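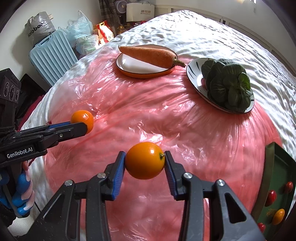 Khrystyna said he was squeezing too hard, that you could build the cleverest hand in the county and it would still come down to how much squeeze. She said it from the doorway with her coat on.

Rutilio didn't look up. He had the fruit in the pads and didn't want to lose it.

"Two fingers," he said. "Two fingers is all anyone needs."

"I've got ten and I drop things."

The bed had been the bench since November. The real bench was under the Rosales job, a gearbox in bits that he'd promised to a man in Pruvano and not touched. So. Pink plastic over the sheet, plates on the plastic, and him sleeping in the chair with his feet on a crate. His back had views about that.

The plan was simple when he said it fast. Hold things by hand first, with the grippers, over and over. Write down the squeeze. Then bolt the same fingers on the arm and let the arm have a go. The arm was called Unorgate, after the road he'd found it on, left out with somebody's kerbside rubbish. It lived down in the shared workshop at Bemari, shelf 8, under a towel. It had one speed and that was too quick.

Grip, lift, put down. Grip, lift, put down. He wrote the number in the notebook. 1,012.

"One thousand and twelve what," said Khrystyna. Coat off now. She'd moved the chair.

"Goes."

"And how many did you say you'd do?"

"2,646."

"Why?"

He had to think. There had been a reason, a good one, with a sum attached. It was on the back of an envelope and the envelope had gone out with the recycling.

"It's the number," he said.

She did the carrot. He hadn't asked. She picked it off the plate bare handed and held it up and looked down it like a snooker cue. "This won't go the same as the round ones. It'll swing."

"I know it'll swing."

"Hold it nearer the fat end then."

He held it nearer the fat end. It didn't swing. He wrote that down as well and didn't say anything, and she didn't either, but she put the kettle on in a certain way.

The greens were worse. Leaves folded up, slid out, one came off altogether. He tried the stalk. Tried the stalk lower. Past midnight by then, both of them talking in half sentences, her calling out the squeeze and him grunting. Softer. Softer. Too soft - there, on the floor. Again.

"My mother could of done this in her sleep," she said.

"Your mother isn't a machine."

"You never met my mother."

On 12th April they carried everything down to Bemari in two bags. Notebook, fingers, a net of fruit. The last number in the book was 2,168, which was not 2,646, and he'd minded that all the way down the stairs and then stopped minding somewhere near the bus stop. Khrystyna had the fingers in her pocket wrapped in a sock.

Four little screws in the wrist. He dropped one, found it, dropped it agian. Somebody at the far bench was sanding and stopped to watch and then pretended to be looking for a pencil.

Towel off. Power on. Unorgate gave its shudder and its whine and stood there with its new hand open.

"Slow," said Rutilio, typing. "Slow, slow. You great lump."

It went down on the first orange far too quick. He shut his eyes. He heard the motor change its note, the way it did when there was something in the way, and then he heard nothing, and then he heard Khrystyna breathe out through her nose.

He opened them. The arm was up. The fruit was in it, whole, a bit crooked, the skin hardly dented.

"Well put it down then," she said, to the arm.

It didn't know how. He hadn't written that part yet. They stood and looked at it, and the sanding started up again, and after a minute she reached over and held her hand flat underneath, just in case, while he typed.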